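From: Zarmeena Mengal
To: Cusness Hall users list
Subject: Re: Second-hand book sale, what's left to sort

Sadia, sorry for the slow answer, been on trains most of the week. Replies mixed in below, then my own list at the end. Read the bit on pricing even if you skip the rest please.

Sadia Arain wrote:

> Hello all. The count is done at last. We have 1,723 books in, of which 527 are children's. Shoaib and I have put back 73 that can't be sold (mould, missing pages, one with a whole chapter cut out). The rest are boxed by subject apart from the cookery, which is in two boxes and a suitcase.
>
> Three things I need from people. First, do we price each book or price by table? Second, who has the keys to the Pladell Road store, as I was told Razia and Razia says not. Third, what do we do with whatever is left over? Last August we were stuck with it until nearly Christmas and I would rather not have it in my hallway again.
>
> Also the leaflet draft is going round. Comments to Brynhildur and not to me.
>
> Sadia

On pricing. By table. Please, by table. We priced every book two years ago, took three evenings, and then at the sale people just held up a pile and said "fiver for the lot?" and we said yes. All that pencil for nothing. One price for paperbacks, one for hardbacks, children's cheaper than both, and a separate table for anything that looks as if it might be worth something. Shoaib knows more than I do about that last lot, so if he's willing he can pencil those himself.

Keys. I had them. Gave them to Brynhildur after the plant swap, she thinks they went back on the hook in the hall kitchen, the hook is empty. There's a spare set with the letting people (Soomro, the ones over the chemist) but they want a signature from someone named on the agreement, so that's me or Razia. Razia, could you go? They shut at four and I can't get there before that any day this week.

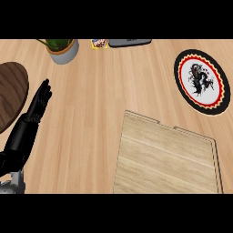
If the keys do turn up in a coat pocket, fine, say so on the list and nobody needs to be embarrassed. I've still got the key to a flat I left years ago.

Mould. Sadia, can the 73 go straight to the tip and not back to the store? Damp gets into the next box along, we lost a good lot of gardening books that way. Two bin bags each time, not one, and don't fill them, they split. The one with the chapter cut out I'd quite like to see.

Leftovers. Last time we had over 1,000 come back out of the hall and no plan whatever. What I'd suggest is this: the last hour is fill-a-bag for a pound, any bag, no arguing about the size. Then the school gets first pick of the childrens. Then I ring the dealer who calls himself Flistumix, who takes mixed boxes unseen and pays very little but does turn up with a van. Not lovely but it clears the floor. I've got his number somewhere, he did the chapel's clear-out and they were happy enough.

Would anyone object to selling to a dealer? Somebody did last time. Say so now and not on the day.

Leaflet. I know, comments to Brynhildur, but one here as it affects everyone: it says doors at ten and the poster in the library says half past nine. I'd go with ten. The hall isn't ours until half eight and it took us well over an hour to get the tables up last year, with the trolley wheel going. Can whoever did the poster change it? And put "cash only" bigger. People were quite cross.

Tables. The hall ones plus the four from the scout hut, which need collecting the evening before. The hut ones are lower, so use them for the childrens, and put the heavy art books on the hall ones by the wall. Don't stack boxes underneath in the gangway, someone with a pushchair got properly wedged.

Tea. I'm not doing it this year. Did it three years running and never saw a single book. Somebody else's turn, the urn takes forty mins so switch it on before you do anything else.

Right, my list, in no order. Shout if I've got you down for something you can't do. 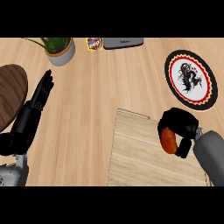 1. Keys from Soomro — Razia, before four, take something with your address on it.

2. Mouldy ones to the tip — Sadia and Shoaib, if the car's back from the garage.

3. Poster time changed, cash only bigger — whoever did it?? Brynhildur do you know?

4. Scout hut tables — me, with one other person who doesn't mind lifting.

5. Price signs, large, one per table. Thick pen. I've got card.

6. Float. Mostly pound coins, we ran out by eleven last time.

7. Ring the dealer — me, once I've heard if anyone minds.

8. Tea — blank at the moment, please someone.

9. Empty Sadia's suitcase and give it her back.

Battery going so I'll stop. Will look at the list again tonight after nine.

Zarmeena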